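4 Connecting the stage box to the console

This section describes how to connect a Trotar stage box to the Vulcombe 102 mixing console and how to confirm that audio is passing in both directions. It applies to consoles supplied with system software 2 or later. Installers working with earlier software should carry out the update in Section 3 before continuing.

4.1 Before you begin

The following items are required:

Vulcombe 102 console with its power lead
Trotar stage box with rack ears fitted
Two shielded Cat5e or Cat6 cables with locking connectors
One microphone and one line-level source for testing

CAUTION: Turn down all power amplifiers and powered loudspeakers before connecting or disconnecting any network cable. A sudden change of clock source can produce a loud noise at the outputs.

CAUTION: Do not connect the stage box ports to an office network or to a wireless router. The ports carry audio data only and do not share traffic with other equipment.

4.2 Making the connection

1. Switch off the console and the stage box.

2. Connect the first cable from port A on the rear of the console to port A on the stage box. Press the connector in until it locks.

3. Connect the second cable from port B to port B. This is the standby line and takes over if the first cable is damaged. Where possible, run the two cables by separate routes.

4. Switch on the stage box and wait for the STATUS lamp to show steady green.

5. Switch on the console. The start-up screen is displayed for 19 seconds, after which the home page appears.

NOTE: If the STATUS lamp continues to flash, the stage box has not received a clock signal. This is normal until the console has finished starting up.
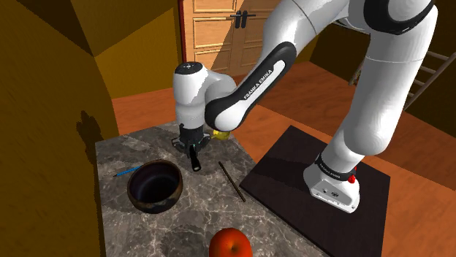
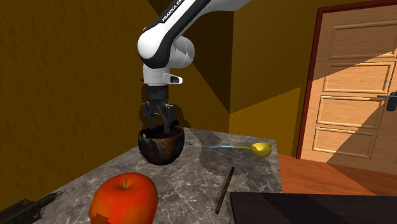 4.3 Setting the clock

Only one device in the system may act as clock master. In a standard installation this is the console.

1. Press SETUP, then select CLOCK.

2. Set SOURCE to INTERNAL.

3. Select the sample rate required for the event. The stage box will follow the console and need not be set separately.

4. Press APPLY. All outputs are muted briefly while the new setting takes effect.

When a second console is used for monitors, set that console to follow port A. The Vetell splitter must be fitted between the stage box and the monitor console, and microphone gain can then be adjusted from the front-of-house position only.

4.4 Assigning inputs

1. Press PATCH and select STAGE BOX from the list of sources.

2. Touch the input to be assigned, then touch the channel that is to receive it. A line is drawn between the two.

3. To assign a group of inputs in order, hold SHIFT while touching the first and last input of the group, then touch the first channel.

4. Press STORE and enter a name for the patch. Names may contain letters, figures and spaces. Accented letters are accepted, so that a venue name such as Kurtuluş can be entered in full.

CAUTION: Check that phantom power is off before assigning an input to which a ribbon microphone or an unbalanced source is connected. Phantom power settings are stored with the patch and are restored when it is recalled.

4.5 Testing the system

1. Connect the microphone to input 1 of the stage box and raise the gain on the assigned channel until the meter responds to normal speech.

2. Raise the channel fader and the main fader slowly, with the amplifiers at a low setting.

3. Repeat the test with the line-level source on input 2.

4. With signal present, unplug the cable from port A. The PORT B lamp should light and the audio should continue.

5. Reconnect port A and wait for both lamps to show green before unplugging anything else.

If the audio stops at step 4, check that the standby line is enabled under SETUP, NETWORK. If it is enabled and the fault remains, replace the second cable and test again.

Record the result of each test on the installation sheet at the back of this manual. The sheet should be kept with the console and shown to the service engineer on request.

Section approved for issue: Montserrat Aranda, Technical Publications, 28 November 2018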